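Workshop Notebook > Ceramics and Glaze > November

Plondarside Studio – glaze durability, entry 3

Present: C. Geddes, X. Qin. Entry begun 4 pm.

1. The Leckie base was remixed at 160 g dry weight and sieved twice. The colour was even after the second pass.

2. Four tiles were dipped and set on the lower shelf of the Bestum kiln. Guangming Cai is to confirm the hold time before firing, as the previous log gives 50 minutes without initials.

3. Rim bands remain the principal concern. Domestic ware receives most of its wear at the edge, and the next trial will compare banded and plain rims.

Teal-rimmed plate, kitchen surface. 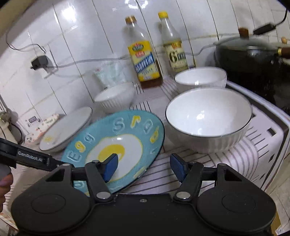 4. Outstanding – cone order, and labels for the Lumia test shelf.

Related entries
Crazing on white tile bodies
Sieve care and storage

Contact the studio | © Plondarside Studio | Back to top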